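## 4. Fitting and checking the balcony door restrictor

This section applies to sliding balcony doors in common buildings managed under the Fosen scheme. It should be read together with Section 3 (Glazing) and the by-laws of the owners corporation. Written approval must be held before any hole is drilled in a door frame that forms part of common property.

**Caution:** Do not fit the restrictor to a door that serves as the only fire exit from a room.

1. Close and lock the door. Clean the lower track with a dry brush.
2. Measure 600 mm up from the finished floor and mark the fixed frame in pencil.
3. Hold the Gaillard backing plate against the mark and check that it is level.
4. Drill the two pilot holes to a depth of 16 mm. Do not drill deeper, as the drainage channel lies behind the frame.
5. Fix the plate with the screws supplied. Tighten by hand.
6. Clip the restrictor arm to the plate and turn the key a quarter turn clockwise.
7. Open the door slowly until the arm stops it. Record the width of the opening on Form 231.
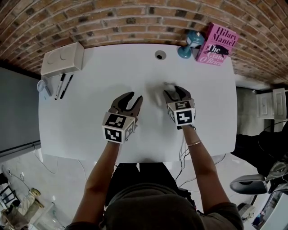
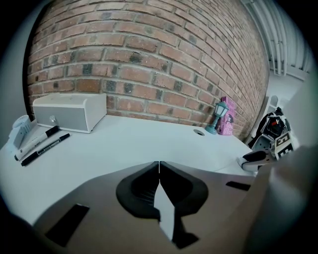
**Note:** If the recorded opening is wider than the limit stated in the approval letter, move the arm to the next notch and repeat step 7. The arm must not be bent or shortened.

### 4.1 Keys

Two keys are supplied with each restrictor. One is kept by the resident and the other is lodged with the building manager, Annag Purves, in a sealed envelope marked with the lot number. Lost keys are replaced by Ekusico at the owner's expense.

### 4.2 Yearly check

Restrictors are inspected each April. Residents will receive notice in writing and must leave clear access to the door. The inspector will:

- test the lock with the lodged key;
- check the screws for rust or movement;
- confirm that the arm returns to its rest position.

**Caution:** Doors made before 2000 may have a narrow frame that will not take the standard plate. Stop work and contact Cledwyn Bellis at the Ciltow office, who will arrange for the narrow plate to be issued.

Completed forms are to be returned to the same office and a copy kept with the lot file.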